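Clulta ships Turngate 4 with new admin console

26 May 2023. For immediate release.

Clulta today released Turngate 4, the latest version of its customer records platform. Available now to all paid accounts. No reinstall needed. 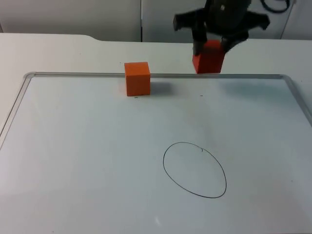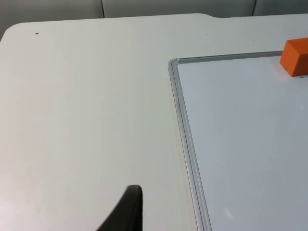
Whats new: one setup menu for standard and custom fields. Faster list views. Bulk edit now handles 4000 records at a time, up from 3000. Permission sets can be copied between teams, a long-standing customer request.

52 fixes also included, full list in the release notes. The old import wizard stays on until August, then gets switched off. Admins should move saved imports over before then.

Customers on the Zakusness connector will need to log in again after teh update. Staniforth plans are unchanged, same pricing.

Press contact: Clulta media desk, through the form on our site.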